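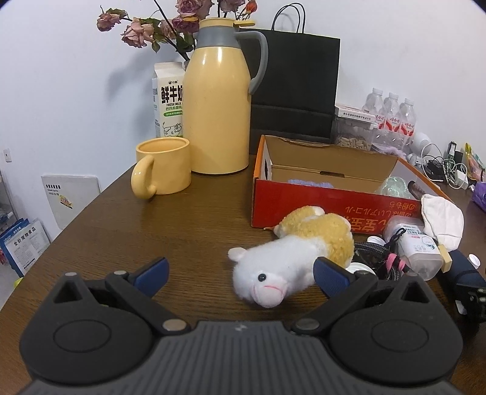 Chapter 7

Heat Loss from Everyday Containers

A hot liquid left in a room will cool until it reaches the temperature of the room. The rate at which it does so depends on the difference in temperature between the two, on the area through which heat can pass, and on the resistance of whatever lies between them. These three quantities govern the cooling of a bath, a boiler or a bowl of soup, and most of this chapter is concerned with the third. A thermos jug and a ceramic mug standing side by side on a wooden table may be the same shade of yellow and may be filled from the same kettle, but the resistance of their walls differs greatly, and so does the time for which their contents remain fit to drink. Fluffy fur, of the sort found on a plush hamster, belongs in the same discussion: it holds still air between its fibres, and still air is a poor conductor.

Chapter 6 dealt with heat as a quantity of energy. The reader should now be able to work out how much energy must leave a known mass of water for its temperature to fall by a given amount. What that chapter left out was time. The energy given up by a mug of tea between pouring and drinking is easily found, but the sum gives no clue as to whether the process takes minutes or hours. To answer that, we need a rate, and the unit of rate used throughout this chapter is the watt.

7.1 The three paths

Heat leaves a container by conduction, by convection and by radiation. In practice all three act together, and the total loss is the sum of the losses along each path. Evaporation from an open surface is a fourth path and is treated separately in Section 7.5, where it will be shown to account for a large share of the loss from any vessel without a lid.

Conduction is the passage of heat through a material whose parts do not move from place to place. It takes place through the wall of the vessel and through its base into the surface on which it stands. For a flat wall in a steady state, the rate of conduction is proportional to the area and to the temperature difference across the wall, and inversely proportional to the thickness. The constant of proportion is the conductivity of the material. Metals have high values. Fired clay and glass are much lower, wood is lower again, and still air is among the lowest of the substances met with in the home.

Convection is the carrying of heat by a moving fluid. Air next to a warm wall is heated, becomes less dense and rises, and cooler air takes its place. The rate depends on the shape and height of the wall and on any draught in the room. It cannot be found from a single constant in the way that conduction can, and for this reason engineers use a surface coefficient taken from measurement.

Radiation needs no material between the two bodies. Its rate depends on the fourth power of the absolute temperature and on the nature of the surface. Students often suppose that a pale vessel must radiate far less than a dark one. At the temperatures of hot drinks this is false. Most paints and glazes, whatever their colour, radiate almost equally well, and it is bare polished metal that stands apart.

7.2 Walls in series

Few real walls consist of one layer. A vacuum flask has an inner wall, an evacuated gap and an outer wall, and the facing surfaces of the gap are commonly silvered. Heat must cross each layer in turn, and the resistances add. Where one resistance is much larger than the others, the total is very nearly equal to that one alone. Thickening the outer shell of a good flask therefore has almost no effect on its performance, while a fault in the vacuum has a large one.

The neck and stopper need separate treatment. They form a path in parallel with the body — heat may leave by either — and the rates along parallel paths are added. In a well-made flask the loss through the stopper may exceed the loss through the whole of the side wall. A stopper left loose makes the matter worse, as warm vapour can then escape.

7.3 The Wudis trials

The measurements used in this chapter come from a set of trials carried out by Freya Fairclough and Gilang Santoso in the teaching laboratory at Wudis. Each vessel was filled with 200 millilitres of water and left on a bench in a closed room. Readings were taken every five minutes with a probe held at mid-depth. The room was held at 28 degrees Celsius, which is warmer than most British kitchens, and the reader should allow for this when comparing the results with home experiments.

Two points of method should be noted. Each vessel was rinsed with hot water before filling, so that the early readings would not be distorted by the warming of the wall itself. The probe lead was passed through a small hole in a card lid, and the same lid was used on every open vessel. The full tables are given in Appendix C. Vessels described there as Porine are of single-walled ceramic; those described as Rodine are double-walled steel.

Before going on to Section 7.4, the reader should plot the first Porine series with time along the horizontal axis and the excess of water temperature over room temperature on the vertical. The curve is steep at first and flattens steadily. A second plot should then be made using the logarithm of the excess temperature. The slope of this second line, and the reasons why it departs slightly from straightness in the early readings, are the subject of the next section.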